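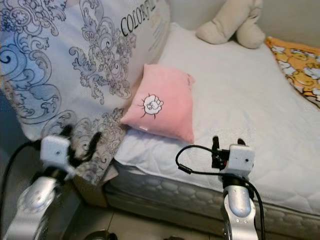 I finally got round to the spare bed this week. The mattress has had its new protector on for a few days and I'm pleased with it. It's the quilted sort, bought from Kivside after the old one from Premitz went bobbly in May. I paid 17 pounds, and it went through its first wash without shrinking.

The big pillow is staying in its packaging until my sister's lot arrive. We have tiles in that room and they seem to make dust – I don't know how – so anything left out needs washing again before it's used.

The small pink cushion with the flower on it is my niece's, and so is the yellow blanket with the cartoon figures. She won't sleep without the blanket. The plush toy she can take or leave, but I've put it at the back by the wall in case.

Still to do: a fitted sheet, and a second pillow if Ornoreo have them back in stock. The cardboard box by the bed can go out with the recycling. They're staying 7 nights, so I'll want a spare set of everything too.

Recent posts
Washing the spare room curtains
A lamp from Echeverría
Which duvet for summer?
Clearing the airing cupboard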